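Zernance gripper kit: review of trial offer
Minutes of the meeting held 3/7/21, Patside office
Chair: Stelios Kontogiannis

1. Minutes of the May meeting
Agreed without change. Action on the spare fuses carried over.

2. Kit under review
The kit on offer comprises a two-finger gripper, wrist camera, cabling and one year of software updates. The supplier, Zollstead, quotes 3,000 for the kit and 500 per year for support after the first year. Delivery is 15 working days from order. Ikeda asked whether the price included fingertips. Zollstead has confirmed one spare pair only.

3. Test tasks
The trial uses small boxes and a wooden cube. The arm is to pick the cube out of one open box and place it in another. Lidded boxes come later, as ribbon is expected to cause trouble for the fingers.
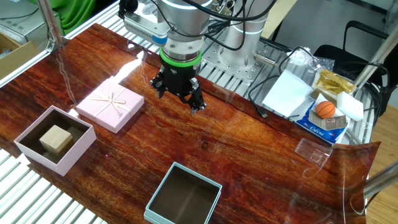 Ikeda raised the matter of glare. A glossy table covering may affect the depth readings from the wrist camera, and the supplier's manual gives no guidance on surface finish. It was agreed to repeat the pick tests on a matt covering and log both sets of results in the same format.

Cable routing was discussed. The manual shows one clip at the base. The meeting considered this too few and will ask for 3.

4. Support terms
Response time is not stated in the draft contract. No order to be placed until it is.

5. Actions
SK: write to Zollstead on response time, clips and price of further fingertips.
Ikeda: obtain matt covering, rerun pick tests, circulate log.

6. Any other business
None. Next meeting to be set once Zollstead has replied.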